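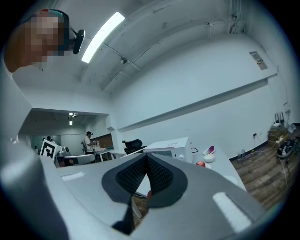

Monday, late

Long day in the big room. I got in before the heat had come up and left after dark, and most of what happened between was tables.

The overhead light is very bright when you stand right under it. I had the headband on by nine, the teal and black one, and by lunch there was a line across my forehead that still hasn't gone. I should wear it lower. I say that every week.

They had both ceiling lights on in the next room through the opening, and people were at work in there most of the day. You can see straight through to the brown wood panel on the back wall. I like that panel. So much else in the place is white — walls, beams, pipes, that long ledge on the right side — and after a few hours I look over at the wood just to look at something else. I asked once whether our side would get the same. No answer yet.

Morning was the usual table work. Set out, put back, wipe down, set out again. The Skuvlow boxes came without lids, so we stacked them open and they slid. After the second time they went over I moved them to the floor. The Tirkach order didn't come at all. It was promised for last week. I wrote to them and got the automatic reply.

Lunch at Hao, the counter seat by the door. Noodle soup and a tea, 3000 with the tip. It was 2117 in September for the same bowl, I still have the slip in my coat. The bowl may be a little bigger now but I don't think so. I'll bring something from home tomorrow if I remember to cook.

The afternoon went slower. My shoulders were tired and I kept setting things down too near the edge. The cables up along the ceiling bother me and I can't say why, they're tied up well enough. The vent near the top of the right wall has that colorful label on it and I have never gotten close enough to read it. I thought about the ladder and then didn't get it.

Stopped for the day at six. Swept our side, took out 2 bags, put the clean cloths back on the shelf by the sink. Somebody had used the last of the paper towels and left the tube. I wrote paper towels on the list, under tape and hand soap, which have been on there a while.

Walked home by way of Vovine to get bread. They were out of the dark kind, so I got rolls. Rained the last few blocks and the bag got soft at the bottom, but nothing fell out.

Supper was rolls and the rest of the lentils. Called about the heater — they can come Thursday morning, so I have to ask to start late. Shoes are by the radiator with newspaper in them. Need to set the alarm and find the other glove.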